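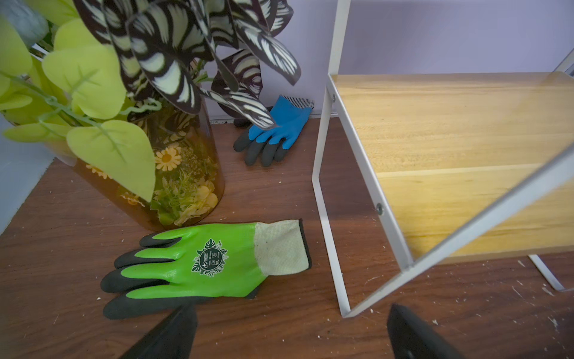
Lists > Plelwood Garden Share > July > Gloves for the porch and tool shed
Friday, posted by Leonor Vilela
3 min read

Hello all,

Replying to Aurora on the gloves, with her message below for anyone who missed it.

I agree we should stop putting them all in one box. By the end of last summer I was pulling out four left hands before I found a right, and a few of them had gone stiff at the fingers. My suggestion is that we sort by job and use the colour to tell them apart, as we already have two colours going.

Green ones for planting, potting on and weeding. Blue ones for the compost bays, the water butts and anything to do with the drain. Once a pair has been in the compost I don't want it near the seed trays, and I doubt anyone else does.

On washing, the coated sort with a knitted cuff can be rinsed under the outside tap while you still have them on, the way you would wash your hands. Rub the palms together, shake them off, then peg them by the cuff with the fingers hanging down. Please don't put them on the radiator in the hut. The coating cracks and then they let water in at the fingertips. If the cuffs get really grubby they can go in a cool wash inside an old pillowcase, no softener. I have done mine that way all year and the grip is still good.

On sizes, I measured my own hand round the knuckles and I am between a small and a medium, and the medium is better. A tight glove splits at the thumb. If you are not sure, go up one.

Kuo-hua asked me separately whether we should buy thick leather ones for the brambles along the back fence. I would say two pairs, large, kept on their own hook. They are too clumsy for anything else and they take days to dry out.

I can put up a row of hooks inside the shed door. There is a length of batten left over from the cold frame, and it will take 11 hooks if I space them properly. Pairs clipped together with a clothes peg, one pair to a hook.

Leonor

> From: Aurora Morais
> To: Plelwood Garden Share
> Subject: Gloves for the porch and tool shed
>
> Dear all,
>
> I went through the glove box on Sunday evening and threw out anything with a hole in it. That leaves us 7 usable pairs, which won't be enough once the school holidays start and people bring their children along.
>
> Cecilia has looked at prices. A pack of mixed sizes comes to 40 pounds including delivery, and we have 100 left in the sundries money until the autumn. I would like to go ahead unless somebody objects.
>
> Three things I need to know:
>
> 1. What size do you take? If you don't reply I will put you down as medium.
> 2. Does anyone have trouble with latex? Leonilde does, so hers will be nitrile and kept in a named bag. Tell me if you need the same.
> 3. Has anyone got ours at home? I know how it happens, they go in a coat pocket. Just drop them back in the porch.
>
> I would also like a better way of storing them than the box. It sits under the leak and the bottom layer is always damp. Ideas welcome.
>
> The secateurs are back from being sharpened, by the way, and are in the top drawer with the twine. The long loppers are still away.
>
> Aurora

PS to the above: Aurora, medium for me, no trouble with latex. I have one odd glove at home, right hand, and will bring it when I come to do the hooks.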